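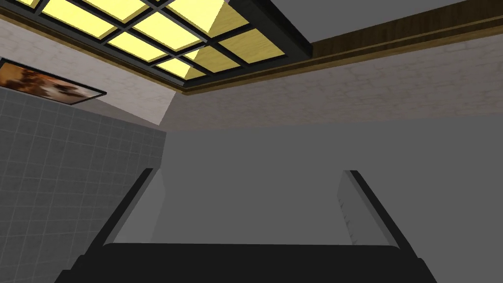
Figure 3. Ceiling panel with a grid of glowing yellow panes (computer rendering).

4. Does overhead light change how long people stay?

Last updated August 2024

The claim that warmer light keeps library users in their seats has been repeated so often that few papers bother to cite it. Where a source is given, it is usually the Durkmont survey, and the Durkmont survey is weaker than its reputation. It asked 300 borrowers at one branch whether they liked the new lights. It did not record when they came in or when they left. A question about liking was later reported as a finding about behaviour, and the second version is the one that travelled.

We tried to test the claim with door and desk records from two branches, Litstead and Owen. Litstead changed its reading room from cool to warm light in December. Owen kept its old fittings. After we removed staff, school groups and visits under five minutes, there were 1,208 visits left to compare. The median stay at Litstead rose by four minutes after the change. At Owen, where the lights were the same as ever, it rose by three.

Search this journal Go

A gap of one minute is not much to hang a building program on. It shrinks further when the weather is considered. Both towns had a wet summer, and people who come in out of the rain tend to stay until it stops. We had no good way to take this out of the figures, and we are wary of earlier authors who say they did. The usual fix is to add daily rainfall to the model, but a daily total says little about whether it was raining at the moment someone thought about going home.

There is also the matter of chairs. Litstead bought new ones in the same month as the lights, a detail that appears in the branch's annual report and in none of the three articles that discuss the site. Any of the four minutes could belong to the chairs. The Likerau guidelines, which recommend warm light in all public reading rooms, rely on Litstead as their main case and do not mention furniture at all.

We asked users as well, with the usual doubts about asking. Of the nearly 1,000 cards handed out at Litstead, 280 came back filled in. Most said the room felt more pleasant. Fewer than one in ten named the light when asked what had changed, and several praised a coat of paint the walls had not been given - a fair warning about how much weight such answers can bear.

None of this shows that the colour of light has no effect. It may matter a good deal to people who read for hours, and our records cannot separate them from those who sat down to wait for a bus. Section 5 looks at the evening visits alone, where daylight is less of a nuisance and the numbers are smaller.

Shares 4 Comments 2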